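Two arms, one table: notes on handing off small parts

Jul 15, 2024

I spent most of this month on a question that sounds smaller than it is. If two robot arms share a table, how should they decide who goes first?

The project is called Bellis. It grew out of work I did at Faramberg, where the usual fix was to split the table down the middle and never let either arm cross the line. That is safe and easy to explain. It also wastes a lot of time, as the parts don't care where the line is.

Fulgencio Huerta suggested a different approach last October. Each arm publishes the path it wants to take over the next 2 seconds, and a small scheduler called Votau checks the two paths against each other. If they overlap, the arm with more work left keeps moving and the other one slows down. It does not stop. Slowing down matters, because a stopped arm has to start again, and starting again is where we lost most of our time in the old setup.

All of this runs in simulation for now. The task is plain sorting: short black cylinders with yellow-orange ends, a tray, a rack and a bin. I kept the parts simple on purpose. I wanted the results to say something about timing, and a hard grasp would have muddied that.
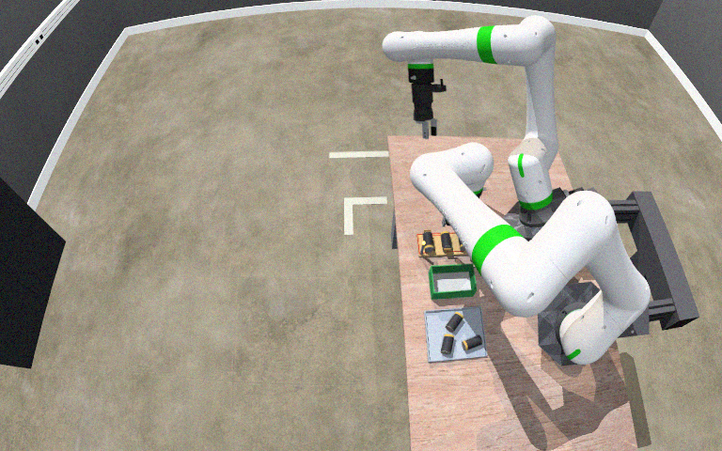 Why not train one policy to control both arms at once?

We tried that first, and it did fine on layouts it had seen. When I moved the containers, it fell apart, and I couldn't tell which arm was making the bad call. With a separate scheduler I can read the log and see who yielded and when.

I ran 81 layouts with the split table and then the same 81 with Votau. The scheduler finished sooner in all but 11 of them. Of those 11, six were layouts with so little overlap that there was nothing to gain, and the extra checking cost a bit of time. The other five are more annoying. Both arms ended up with the same amount of work left, the priority kept flipping, and they took turns slowing down for each other. I have added a tie rule that holds the priority until one arm completes a placement. I haven't rerun the full set yet, so I won't claim it fixes anything.

One mistake cost me two days. The planned paths covered the arm links but left out the gripper fingers, so the scheduler was approving moves that were too close. The early numbers looked great for that reason. I threw them out – everything in this post comes from the corrected version.

Next I want to try uneven speeds, with one arm capped well below the other. After that comes Jikusico, our test setup with real hardware, where the path messages will arrive late or not at all. I expect the 2-second window will have to grow. The layouts and logs will go up once I've cleaned up the file names.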